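About the Titberg Manipulation Club

The Titberg Manipulation Club is a student group at Titberg Technical School. Members write and test control software for robot arms, mostly in simulation. The club meets twice a week during term in the second-floor computer lab, from 4 p.m. until the building closes, and is open to students in any program.

History

The club began as an elective taught by Oddur Bergmann, who still teaches control theory at the school and serves as faculty advisor. When the elective was dropped from the schedule, its students kept the lab slot and registered as a club. The first simulator setup was a single arm and a flat plane. Rooms, furniture and household objects were added over the following years as members needed them for coursework and competitions.

What we work on

The main project is called Dutis. It is a set of household tasks performed by a simulated arm in furnished rooms: picking up small tools and utensils, moving them over uneven surfaces, and putting them down at a given position and angle. There are 20 tasks in the current set. Each is run 1000 times with random starting positions before a controller is entered in the club table, and the logs are kept with the code version that produced them.

Soft furniture takes up a large share of the work. The simulator treats cushions as rigid by default, so a controller that does well there can press too hard on a real seat. Jytte Skov maintains the contact model and is replacing the rigid cushions with a simple spring layer. Until that is finished, results for sofa and chair tasks are listed separately from results for tables and shelves.

Thin objects are the second problem. A long shaft held near one end turns in the fingers if the grip is off center, and the tip then sits some distance from where the planner believes it is. The present code estimates the tip position again after each grasp - earlier versions did this once, at the start of the run. Girish Kaushik wrote the current estimator and reviews all changes to it.

A smaller project, Bruletti, covers rendering: wall and floor textures, lighting, and camera placement. It shares the room files with Dutis but has its own release schedule.

Competition

The club enters the Vukadinović Cup each spring. Teams submit a controller, and the organizers run it in rooms the teams have not seen. Our entry placed 9 in the last round. Most of the lost points came from timeouts during placement, and the motion planner has been partly rewritten since. The entry is frozen in December, after which only bug fixes are accepted into the competition branch.

How the club is run

Liv Ljungberg is club president and handles room bookings and the competition entry. Rebecca Bianchini runs the introductory course for new members, which lasts one term. It covers coordinate frames, joint limits, inverse kinematics, grasp planning and use of the shared repository. Students who have passed the school's robotics course may skip the first half.

New members start with a reaching task on a plain table and move on to the room scenes when their code passes review. Review is done in pairs. Every change needs a test run of at least 60 seconds of simulated time with no joint limit errors and no contact between the arm links and the furniture.

Joining

No earlier experience with robots is required, though members should be able to write a short program in Python. Lab machines have the simulator installed. It can also be used on a personal laptop, but the room scenes load slowly without a separate graphics card.

Sign-up is at the start of each term at the lab desk. Students who want to join mid-term should speak to Liv Ljungberg before a meeting. 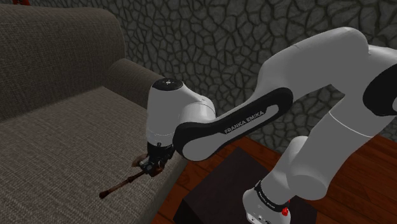 Simulated Franka Emika arm holding a slender brown tool over a sofa seat.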